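Kitchen cell, pre-run check – Druvitz two-arm, tidy-away task
Filled in by: Vaughn Blackwood. Second pair of eyes: Wenceslao Acuña
May, early shift, started 7.40

1. E-stop, both sides
OK. Left one stiff, still clicks. Grease it.

2. Arm covers and cable ties
OK left. Right has one tie missing near the elbow. Replaced before power-up.

3. Speed cap
Set to 600 on the Fondis panel, was back at 1,000 again. Someone is resetting it after the evening runs. Please leave it. At 1,000 a full tin is a hammer.

4. Grip force
Left OK. Right reads a bit high with nothing in it. Zeroed twice, came back the same both times. Not a fail, watch it.

5. Floor tape and gate
Gate OK. Tape lifting by the door, trip hazard, redone.

6. Sim rehearsal done before live run
Yes. 105 goes overnight on the Vustora sim, log saved. No arm-to-arm contact logged. Wenceslao wants the layout checked by eye as well, so see comments. 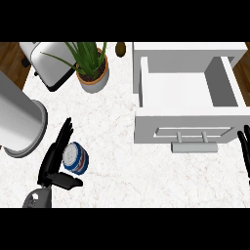 Comments on item 6. Can a machine put the shopping away yet? My view, sort of, with somebody standing by. Picking up is mostly fine now. It's the bits round the job that get you, the bits a person does with a hip or an elbow. Take the drawer, pulled right out with that bar handle sticking out over the counter, and the right hand hovering just below and to one side of it. Easy to catch a finger on the handle on the way up. Want a keep-out zone round the handle whenever the drawer is open. Left hand is the less worrying of the two, open wide at the can, but check the wrist path against the white cylinder on that side.

7. Keep-out zones loaded
PARTIAL. Counter edge yes, drawer handle no. See above. Vaughn to add before live run.

8. Breakables out of reach
Live kitchen only. Glass jug moved to the sill. Mugs were left on the drainer, moved those too.

9. Drawer runners (live kitchen)
Sticks halfway. A person jiggles it, the arm just pulls harder. FAIL untill runner is swapped. Part on order from Mahmoud.

10. Log space
1,782 runs stored, disk nearly full. Archive the old ones.

11. Person at the gate for whole run
Yes, Wenceslao. No phone please.

Result: NOT cleared for live. Sim only until 7 and 9 are closed.

Added by W.A. – agree with all that. Would also hold off the washing up trial, the sleeves on the covers arent rated for splashes and I'm not signing for it. Wiping down the counter with a damp cloth I could live with, at low speed, left arm only. Right arm stays parked till the force reading is sorted.

Re-check after lunch, items 4, 7 and 9.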